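Jury duty, the short version

Got home at 6:40, fed the cat, ate cereal standing up. Writing this before I forget the details. Case is over so I'm allowed to talk now, the judge said so twice.

So. Criminal court, downtown. 80 of us in the big waiting room with the bad coffee machine. I figured I'd be home by lunch. Nope. Juror number 58, then somehow in the box, seat four.

The charge was theft. Guy worked nights at a storage place called Skodatano, and the state said he'd been letting himself into units and selling what he found. Mostly tools. One unit belonged to a flooring outfit, Demirtaş, and the owner was on the stand for an entire morning going over receipts. Total loss claimed: $1,747. I wrote that number in my little court notebook so many times. They take the notebook away at the end and shred it, which made me weirdly sad.

What I didn't expect

How boring most of it is. And then how not boring. Two hours on how a padlock works, then somebody's sister crying and you have no idea where to look.

Also the sidebar thing. They turn on a hissing noise so you cant hear the lawyers whispering. Like sitting inside a shower. Every time it came on, the guy in seat five closed his eyes and I swear he slept.

The defense lawyer was Vlasta Stojanović and she was good. Quiet. Never got mad at anyone. She spent a long time on the door log, which came from some access system called Voria, and got the manager to admit three people shared one code. Three! After that I kept looking at the log and thinking, ok, so who is this at 2 a.m.?

The room

Small. Window faces a parking garage. We picked a foreman in maybe a minute, she was the only one who didn't look at the floor.

First vote was split. Not going to say who was where. We went around the table, then around again. There was a pawn slip with his name on it for one drill, and that was the part people kept coming back to. I changed my mind once and then changed it back.

We ended up guilty on one count, not guilty on the others. Took us till the next afternoon. I think it was right. Still thinking about it tho.

Back to normal, sort of

Laundry, dishes, 200 unread emails. Folding things is good for the brain after a week like that.

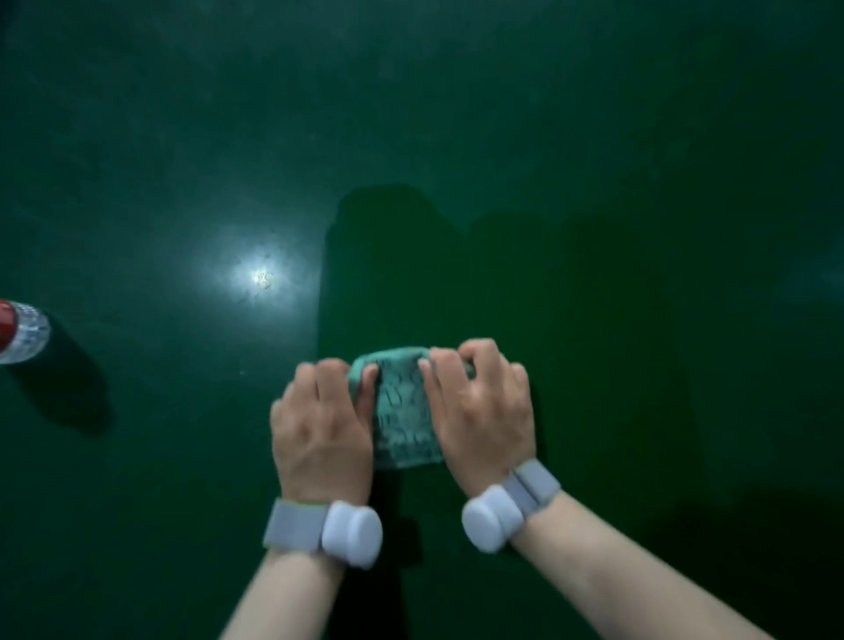
Stuff to bring if you get called

A sweater, it's freezing in there. Real book, becuase phones go in a bin once you're on a panel. Cash for the snack machine. Mine ate my card.

Parking: don't use the garage across the street. The Fliltulex lot two blocks over is cheaper and they stamp your summons. Pay comes by check in the mail, mine hasn't shown up yet.

Ok, bed.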